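Ludgate Border Statements Corpus
Data card, release 12

Summary

The Ludgate Border Statements Corpus collects public statements made by governments and regional bodies during disputes over land and sea borders. It was compiled by the Ludgate research group for the study of how official language changes as a dispute grows or cools. The current release contains 2,880 statements drawn from 276 separate disputes.

Contents

Each record holds the full text of one statement, the issuing office, the month of release, the language of the original, and a dispute code. Statements issued in a language other than English are accompanied by a translation. Of the 276 disputes, 236 include statements from both sides. The remainder are one-sided, in most cases where the second government published nothing that could be traced to an official outlet.
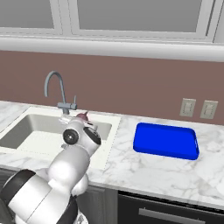

Speeches are included only where a written text was released by the issuing office. Press conference remarks, interviews, and social media posts by individual officials are excluded. Joint declarations appear once and carry the codes of all signatories.

Labels

Every statement was read by two coders and assigned a tone on a five-step scale running from conciliatory to threatening. Where the coders disagreed by more than one step, a third coder made the final decision. The original scores are kept in the file named tone_raw. Coders worked from the Liao handbook, which is supplied with the release and should be read before the scale is used in any published work.

Sources and translation

Texts were gathered from the archives of foreign ministries, defense ministries, and heads of government. Translations were prepared by Prindidine and checked against the originals by a second reader. Passages with a disputed meaning are marked in square brackets, and the alternative reading is given in the notes field.
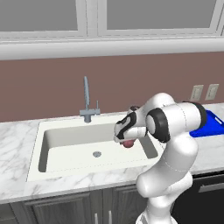
Can the tone scores be used to predict armed conflict?
The scores record the wording of a statement and were not designed for forecasting. Users who wish to build a predictive model should combine them with an independent record of military events.

Known limits

Coverage is stronger for governments that maintain searchable archives. Short statements are harder to score, and agreement between coders is lower for texts of a single paragraph. Dispute codes changed in release 11, and older codes should be converted with the table provided.

Access and citation

The corpus is hosted by Dristetance and is free for teaching and noncommercial research. Please cite the release number in all published work. Corrections received before the end of December will be considered for the next release.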